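Brundholm Bench Cell: setup, care and spares

Home > Cells and benches > Brundholm

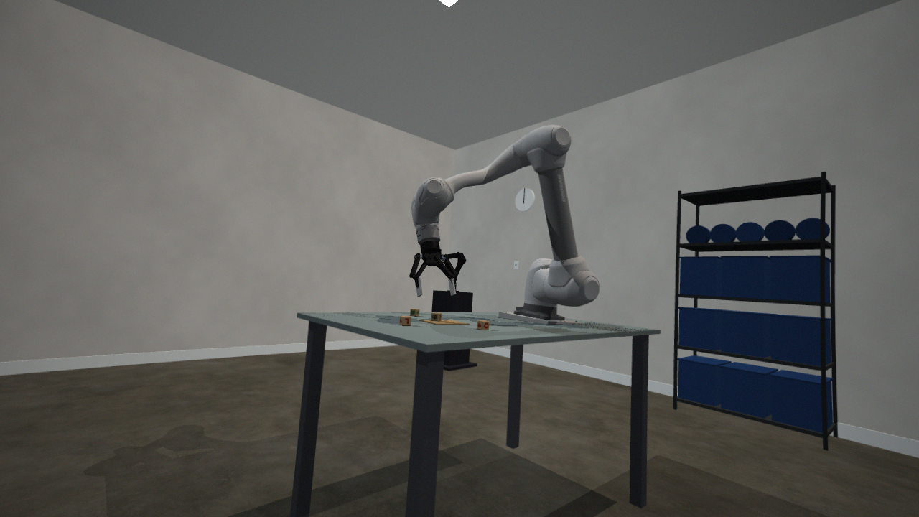

The Brundholm is our smallest complete pick-and-place cell, and we're very fond of it. It comes as an arm, a bench, a mounting plate, a two-finger gripper and a practice set, and it will fit in a spare corner of a workshop or classroom. The arm sits on its grey plate toward one end of the bench, with the gripper reaching out over the other half, and that's the layout we'd suggest for your first week with it. You get a long clear stretch of benchtop to work over, and you can put the thin practice board down flat under the wrist with the wooden cubes scattered around it. Once you've got the hang of it, move things wherever you like!

What's in the crate

Brundholm arm, fully assembled, with base bracket fitted
Mounting plate and bolt set
Four-legged bench, legs packed separately
Bramum two-finger linkage gripper
Fingertip pads, fitted, plus 2 spare pairs
Practice set: flat board and 4 wooden cubes
Cables, joint keys, levelling wedge, grease tube
Controller and pendant
Printed setup guide (the large-type version is free, just ask)

Shelving and bins are sold separately. See the end of the page.

Putting the bench together

Stand the top on its long edge against something soft and fit the legs finger-tight. Turn it over with a helper, let it settle where it's going to live, and then snug the bolts up. Most wobbly benches we hear about were tightened fully while they were still upside down. Old workshop slabs are rarely flat, so expect to use the levelling wedge under one leg. Put a spirit level along the bench and then across it, and check it again after the arm goes on. The arm is a good solid lump and it can change the reading.

If you're on a patched or painted floor, mark where the feet stand with a paint pen. You'll be glad of it the first time somebody bumps the bench with a pallet jack.

Mounting the arm

The plate goes down first, bare. Wipe the underside and the benchtop with a dry cloth and run your thumb over both. A single curl of swarf under the plate is enough to make the arm lean, and at full stretch a tiny lean at the base turns into a very visible one at the fingertips. Start all the plate bolts by hand before you tighten any of them, then work across the corners.

Lift the arm with two people, one at the shoulder housing and one steadying the forearm. Please don't lift by the wrist. The bracket drops over the plate and will only sit one way round. Cable exit faces the back of the bench.

With the arm on, measure 495 mm out from the centre of the base and put a strip of tape on the bench. We call this the home line. Everything in the setup guide is laid out from it, the practice routines all begin over it, and when you phone us for help it's the first thing we'll ask about.

Fitting the gripper

We moved the whole range over to the Bramum linkage gripper in February and we wouldn't go back. It opens wide, the fingers are light, and you can see every pivot without taking a cover off. It's a lovely bit of kit to work on.

Before you start, send the arm to its service pose (elbow high, wrist turned down) and switch the controller off at the wall. Line up the dowel on the wrist with the hole in the gripper body and push until the faces meet. If there's a gap, take it off and look for grit. Don't pull the gap closed with the screws. Plug in the cable, leave a loose loop at the wrist, and clip it. Then turn the wrist by hand through its full travel and watch the loop the whole way.

Power up, open the fingers fully and close them on nothing. The pads should meet square. If one pad arrives low, slacken its screw, close the fingers on a cube so the flat faces pull the pads true, and nip the screw back up.

Teaching the first pick

Use the practice set for this, even if you're itching to run your real parts. The cubes are forgiving, they've got flat sides, and the markings on the faces make it easy to tell whether one has been set down the way you meant or given a quarter turn along the way. Put a single cube on the home line, faces square to the bench. Jog the arm over it with the fingers open, come down slowly, and stop with the pads halfway down the sides. Save that point and name it something sensible. Then lift, move over the board and save your drop point a whisker above the surface.

Run it at the slowest speed and keep a hand near the stop. When it goes well (and it's a proper thrill the first time), put a second cube beside the first and find out how much room the open fingers need. The linkages bow outward as they move, so they take up more space than the pads do. It's the bit that catches most new owners.

Regular care

Start of each shift
Wipe the pads with a damp lint-free cloth.
Open and close the gripper and listen for ticking.
Look at the cable loop at the wrist.
Run the home routine and check it against your tape.

Weekly
Brush out the gripper pivots with a dry brush. No compressed air, please.
Check the plate bolts with the long key.
Rock the bench gently at each corner.
Wipe the joint caps and look for any weeping around the seams.

Monthly
One small dab of grease on each gripper pivot, wiped back until it looks as though you've hardly put any on.
Swap left and right pads so they wear evenly.
Back up your saved points to a USB stick and label it.

We don't ask owners to open the joint housings at all. If a joint is getting noisy or warm, make a note of which pose it happens in and get in touch.

Small repairs you can do yourself

Pads: Replace them once the grip pattern has gone smooth, or if there's a nick along the lower edge. Always change both. Peeling off the old adhesive is the slow part, and a plastic scraper is kinder than a blade.

Sticky finger: Nine times in ten it's old grease with dust in it. Clean the pivots right back, work the finger by hand with the power off, and regrease. If it still hangs up partway, sight along the links against the light and look for a bend. Links come individually and are handed, so tell us which side.

Drifting home position: Check the bench level first, then the plate bolts, then the gripper screws, in that order. Only re-zero the arm after all of those have come up clean. Re-zeroing over a loose bolt will give you a good afternoon and a rotten morning.

Gripper won't respond after a swap: Reseat the plug at the wrist. It has a click to it that's easy to miss in a noisy shop. If that doesn't do it, restart the controller with the gripper already connected.

Spares and add-ons

Bramum pad pair, standard
Bramum pad pair, soft (good on glazed or painted parts)
Gripper link, left or right
Wrist cable with clip
Plate bolt set
Practice set, replacement cubes and board
Grewal tall steel shelving, black, open sided
Grewal bin pack, 9 blue bins, sized to sit three to a shelf
Huteck pendant holder, clamps to a bench leg

The Grewal shelving makes a cracking neighbour for the cell. Keep it well outside the arm's reach at full stretch, elbow included, and anchor it to the wall if your floor isn't level. We like the bins on the low shelves, with the heavy stuff right at the bottom.

The Huteck holder is new to the list and we've already got them on all our own benches. It has a rubber lip, fits square legs, and saves the pendant from being left on the benchtop in the path of the arm.

Ordering and help

Spares ordered before noon go out the same day from our own counter. Have the serial number handy, which you'll find on the base bracket near the cable exit. If you're ordering links or a wrist cable for an older cell, a quick photo of the gripper from the side helps us match the right version.

Workshop staff answer the service line themselves, so please leave a message if we're elbow-deep in something. We'll ring back.

Page last revised March 11, 2024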